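Colcha Saludo, línea dormitorio

Referencia 3417 del catálogo textil de Arholm

La colcha Saludo forma parte de la línea de ropa de cama que Arholm suministra a residencias, alojamientos y particulares. Se presenta en fondo blanco con pequeños trazos negros distribuidos por la superficie y una cenefa lateral en la que los círculos entrelazados de color negro acompañan a un motivo de tallos, hojas menudas y bayas. El modelo se entrega en bolsa individual, con etiqueta de composición e instrucciones de conservación.

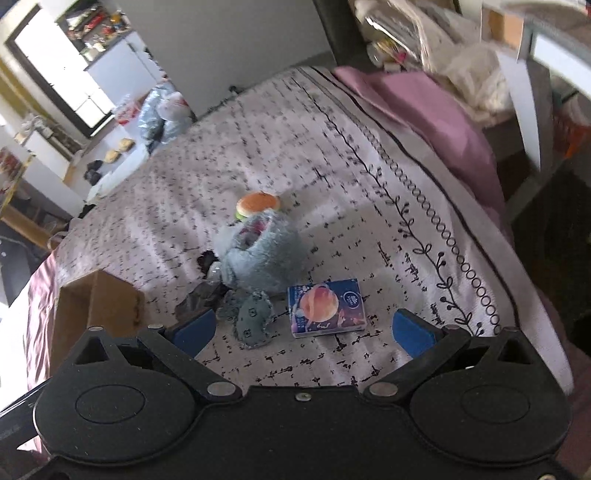

Tiempo de lectura: 3 minutos

El fondo claro admite la combinación con sábanas de color liso, entre ellas las de tono rosa, y con piezas satinadas del mismo color. La cenefa se coloca habitualmente en el lateral visible de la cama. Al extender la colcha pueden aparecer ligeras arrugas, que se corrigen alisando el tejido con la mano desde el centro.

Características
Largo: 265 cm
Presentación: una pieza, sin fundas de almohada
Lavado: programa delicado, con colores similares
Secado: a la sombra, en posición horizontal
Planchado: por el revés, a temperatura baja

Se recomienda retirar juguetes, cajas y demás objetos antes de doblar la pieza. No debe utilizarse lejía.

Los pedidos institucionales se tramitan a través de Uleck, distribuidor de la línea. Las solicitudes de muestras deberán dirigirse a Divina Abella, Departamento de Textil Hogar, con indicación de la referencia.

Ficha actualizada el 7 de febrero de 2022

Productos relacionados: Sábana bajera Citholm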